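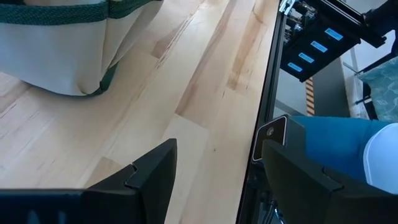

Fig. 1. Wrist camera view, gripper open, fabric bin at upper left.

Notes for week 4, Murkis project, posted 27 Mar 2020

OK, so today is all about what the arm gets to look at! I want you to spend a good while on Fig. 1 before you touch any code. The two black fingertips sit at the bottom with the floor showing between them, and that gap is your best friend when you're lining up a grasp. Now look at the bright patch on the planks. My old threshold script from December loved patches like that (it called them objects, over and over), so please don't reuse it.

Our Gasten set has 2496 stills. I've pulled out 622 for training and 293 for testing, and the rest stay put until we get to Cruickshank's method, chapter 5 in the reader.

For next time:
Mark the rim of the bin in your own batch. It's a dark green band on a pale side, so a plain color mask should get you most of the way.
Try the mask again on a sunlit still and write down what changed.
Bring your notes, even the messy ones!

Lab handout 59 has the Ultent setup steps if your install broke again.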